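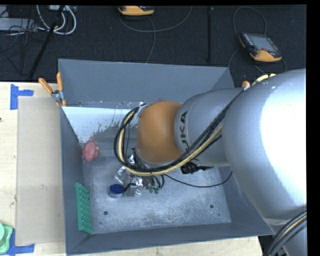

A gray bin on a wooden tabletop

A storage bin is an open or lidded container used to hold loose goods, parts or household items. Most are rectangular, so that they can be set side by side on a shelf without wasted space.

History
Bins were long made of wood or woven cane. Sheet metal came into use in workshops, and molded plastic later replaced both for most purposes. The Dallo warehouse in Cronin held 2,256 wooden bins before changing to plastic ones.

Design
Walls often slope slightly inward toward the base, which allows empty bins to nest. Stacking types have a raised rim instead. A ribbed base adds stiffness. Stomurix, a maker of shelving, sells bins in 6 sizes.

See also
Crate
Pallet
Tote box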